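Jirnon Parcel Shop and Returns Desk: your questions answered

We get asked the same handful of things over the counter, so we've gathered them up here in the hope of saving you a trip (or at least a wait in the queue). If yours isn't covered, do pop in and ask, we really don't mind. Page last updated 2018-04-09.

Sending small and heavy things

Can I post metal parts through you?

You can, and plenty of our customers do. Small metal parts are heavier than they look, so please wrap each one on its own and use a box with stiff sides. A padded envelope is lovely for a scarf but it will split at the corners if you fill it with anything that has an edge to it.

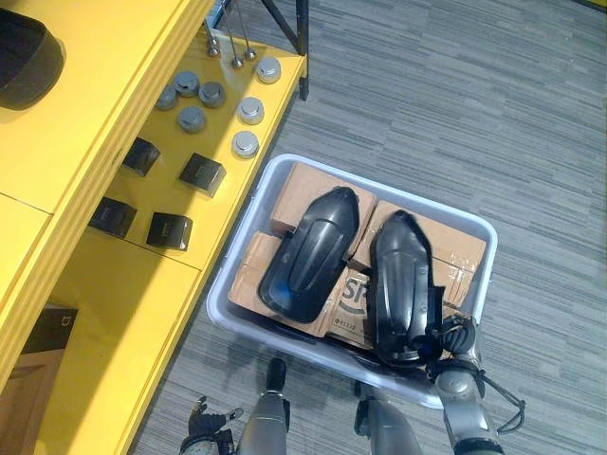 How long will you hold a parcel for me?

We keep parcels for 5 days after the collection message goes out. If you're going to be away, ring us before then and we'll happily put a note on it and hang on to it a bit longer. After that it goes back to the sender, and I'm afraid we can't call it back once it has left on the Zestotlow van.

What do I need to bring to collect?

Your collection code and something with your name on it, please. A bank card is fine, or a letter, or a driving licence. If you're collecting for your mum or a neighbour, bring their code and a short note from them as well.

Boxes and packing

Do you sell boxes, or can I use an old one?

Both! We stock the Stubbs range in five sizes, flat or made up, and we're always pleased to see a box go round again. Just peel off or cover up the old labels and barcodes, and give the bottom seam a fresh strip of tape. If the cardboard has gone soft at the corners, pop it in the recycling and start again with a sturdier one.

My item is a funny shape. What should I do?

Long or curved things travel best lying down with plenty of padding at both ends. Flattened cardboard folded underneath does the job nicely, and it costs you nothing if you've been saving it up. 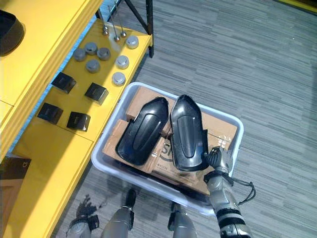 Returns and refunds

I've sent something back to Prurninitz. When will I get my money?

That one is between you and the shop you bought from, but do keep the receipt we print for you, as they'll ask for the number on it. We keep our own copy for 2 months in case yours goes through the wash.

Can you print my returns label?

Yes, free of charge. Bring the code on your phone and we'll print it and stick it on for you.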